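The Pillow Incident

The form had a box marked "Describe the event in your own words," and I had been given 20 lines to do it in. I had never needed more than four. Most of what goes wrong with a household robot is spilled, dropped or closed in a drawer, and any of those fits on one line with room left to sign.

I put down: Unit was tidying the sofa. Unit did not stop.

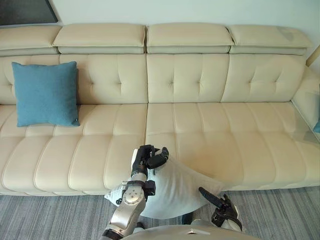
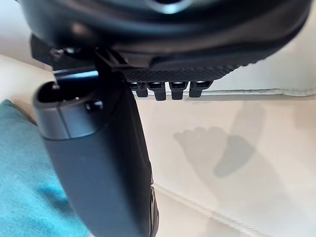

Sikder, who made the thing, had sold it to the Cluvari people as "a tireless companion to the modern living room." I would like to speak to whoever picked the word tireless. Cluvari had a model apartment on the second floor of their building in Lemthorpe, where buyers could come up and watch a robot make a home look nice. My job was to stand beside it with the stop button and look like a man who had never needed a stop button.

It was a good robot for most of May. It learned the blue pillow. It learned the white pillow. It would set one down, give it a pat, and move along to the next job on the list, and the buyers would make the noise people make at puppies.

Then came the update. The notes that came with it ran to one sentence: "Improved placement confidence." What it meant in practice was that the robot now checked its work, and that its standards had gone up overnight. It put the white pillow down at 2 in the afternoon. It leaned back and considered. It picked the white pillow up again.

I gave it a minute. I am a patient person and I was being paid by the hour.

By the time the buyers came up at a quarter past, it had tried the pillow on its side, on its corner, and flat like a place mat. A couple from Cekwood watched with their coats on.

"Is it supposed to do that?" the woman asked.

"It has very high placement confidence," I said.

"It doesn't look confident," said her husband. "It looks like my mother."

I pressed the button. I want that in the record, and I did use one of my lines for it. The button made its click. The robot finished the motion it was in, which the manual allows, and then began another, which the manual does not. I pressed it again, harder, as though that were a setting. Then I walked over to the wall and pulled the plug on the charger, and remembered on the way back that it ran on a battery.

The couple had sat down by then, on the kitchen stools. I think they were enjoying it more than the regular show.

It went on for 10 more minutes. The fault, I was told later, was a loose connector in the button, and a stack of "resume" commands waiting behind a "stop" that never arrived. The engineer from Sikder explained this over the phone in a voice that suggested the pillow had been asking for it. She wanted to know if anybody had been in reach of the arms.

"No," I said.

"Then it's a category 2."

"What's a category 1?"

"You'd know," she said.

They sent a new button in a padded envelope, and a sticker to go over the old one that said DO NOT RELY ON. The couple from Cekwood put down a deposit. They asked for the version before the update, and then the husband called back the next morning and asked if they could have the one they saw.

I had 16 lines left on the form. I drew the pillow.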